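Notebook, April, evening

Kombucha batch two, and I'm in a much better mood than last time! Azadeh Azimi brought over a fresh starter from the Saltov jar, so the old one (sour as anything) has gone on the compost. Brewed 4 litres of black tea, stirred in 300 g sugar, left it to cool under a cloth. Starter in at 200 ml, which is more than she uses, but the shed is chilly.

Drinks, two bottle shots by the fridge and a blue can:

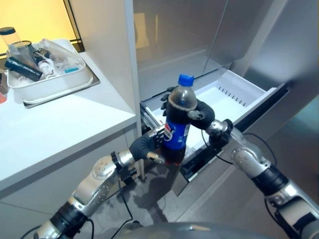
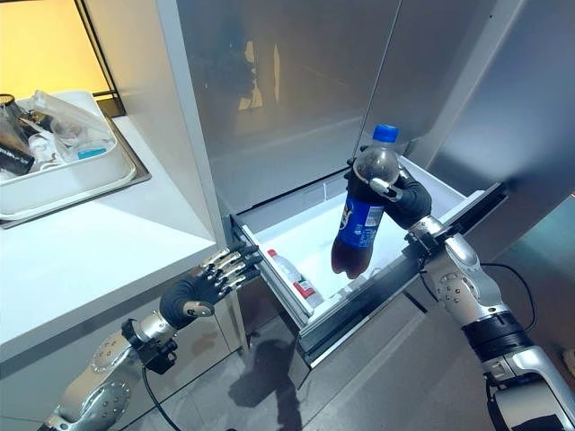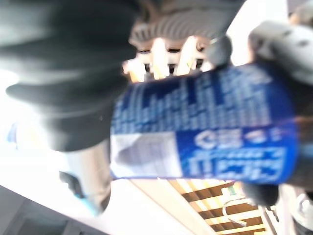 Second ferment

Ginger in half the bottles, plain in the rest. Mfinanga ginger is fiercer than the supermarket stuff, so grate less of it. Burp them every morning, early!! Still can't decide about the raspberries. Ask Azadeh whether she strains before or after, and get the Pondix hydrometer back off her.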